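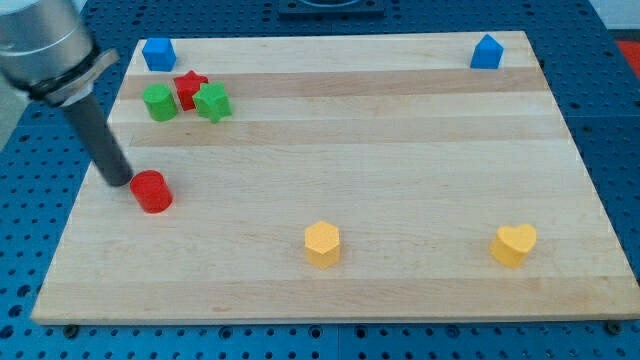

The Sturnus test board. The arm's rod tip is next to the red cylinder, with the yellow hexagon and heart nearer the front.

319 shares | 18 comments

Pushing a block across a board is easy for a person and hard to write down. Rajkumari Khurana has spent most of two years trying to write it down, or more exactly, trying to get a program to work it out from examples.

The program is called Sturnus. It takes in a camera view and a typed request, something like "put the green star beside the heart," and it answers with a small movement of the arm. Then it looks again and answers with another. It does this several times a second until it decides the request has been met or a person stops it.

Khurana runs the project at Pedano, a software company that rents the upper floor of an old print works in Bollthorpe. Pedano does not build arms. It writes the control code that other companies put on arms they already own, and most of its income comes from packing lines. The blocks are where new code gets tried first.

"People see the shapes and think it's a toy," she says. "I've had customers ask when we start on the real thing. This is the part that breaks in the real thing."

The tool on the arm is a plain rod. It cannot pick anything up, so every job has to be done by pushing. That choice was made early and argued over for a long time. A gripper lets the software cheat a little: once a part is held, it mostly stays where it is put. A part that is being pushed can slide off to one side, turn, or bump its neighbor. The planner has to notice and correct for it while the move is still going on.

The shapes matter too. A cylinder pushed off center tends to slip around the rod. A star can catch on another star and drag it along. The heart, Khurana says, was the worst of them for months. Push it on the point and it swings left or right depending on differences too small for the camera to see.

The first version of Sturnus tried to handle this with physics. It had a model of friction for each shape and planned the whole path before moving. On paper the paths were good. On the board the first two or three inches went well, and then the block had turned further than the model said it should and the rest of the plan was useless. The team added replanning, which helped, but each new plan took most of a second and the arm spent more time waiting than working.

The current version throws the long plan away. A perception network works directly from the picture and never produces a neat list of where each block is. A second network reads the request. The two are joined, and what comes out is a direction and a distance for the rod tip, never more than a fraction of an inch. If the block turns, the next picture shows it turned, and the next step allows for that.

The training data came from people driving the arm by hand. The group recorded 3000 runs over one winter, with operators pushing blocks to match requests read out from a list. Later they went back and labeled shorter pieces of each run with what had been done in them, whether or not it was what the operator had been asked to do. A failed attempt to move the hexagon to the corner might contain a perfectly good example of nudging the hexagon away from a star.

That second round of labeling did more for the results than any change to the network, Khurana says. It also took longer than anything else in the project.

Not all of the code is learned. A separate process, written the ordinary way, checks each step before it goes to the motors. It keeps the tip at a fixed height above the wood and will not let it cross the edge of the board. It has no idea what a star is. When the learned part asks for something outside the limits, the checker clips the move and writes a line to the log.

Those log lines turned out to be useful. In July the team noticed that the checker was clipping far more moves near the back corners than anywhere else. The operators had found the corners awkward to reach around and had mostly avoided them, so there were few good examples of getting behind a block there and bringing it back in. The network had learned how to push things into a corner and almost nothing about getting them out. Another 557 recordings, all started from corners, fixed most of it.

Some of it is still not fixed. Requests with "between" in them go wrong more often than they should. So do requests that name a shape and color the board has two of, if a duplicate block has been left on by mistake. Sturnus will pick one, start on it, and sometimes change its mind halfway. Khurana would like it to stop and ask. At the moment it has no way of asking.

There is also the matter of knowing when to quit. The software judges for itself whether a job is done, and it is a generous judge. "Beside" can mean touching or it can mean a hand's width away - people disagree on this as well, and the labels show it.

The first outside user is Ait Brahim, a parts sorter that wants to straighten small castings on a tray before they go under an inspection camera. The castings are all one color and there are no typed requests, only a single standing one. Pedano has kept the checker and the step-by-step control and retrained the rest. The trial cell has been running on one shift, with a person beside it.

Khurana goes over every few weeks and brings back recordings of the failures. Most are castings that have ended up against the lip of the tray, where the rod can't get in behind them. She has started setting up the same thing in Bollthorpe, with a strip of wood clamped along one side of a spare board.

18 comments | Share this story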